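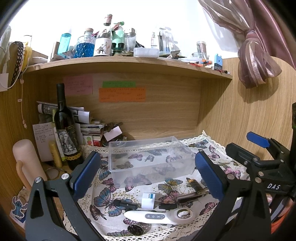
Clear box between the blue pads, butterfly tablecloth underneath.

3 February 2021

I finally sat down and did the gripper budget for the year, and I'm so excited I had to write it up before dinner!

The total I get to spend is $1,555. Sounds like plenty until you start adding up the little stuff. A second hand-held gripper from Kollodo is $444, and I want it badly, mostly for jobs where one hand has to steady something (thin plastic boxes, you know who you are). Then a mount and cables from Prirkano for $309. Those two are a yes.

That leaves $802, and here I keep going back and forth. Spare finger pads come in packs of 8 and I'd like two packs, one soft and one stiff. Storage drives too, I always forget storage drives. The Liyanage wrist unit looks fantastic and I've read the spec sheet more times than I should admit, but it would eat everything left and then some, so it goes on the list for May.

Parkden has a used one listed. No photos of the joints, so I wrote and asked. If the pins are good I may have to redo this whole thing.

Next post: pads, soft vs. stiff, on a real cluttered desk.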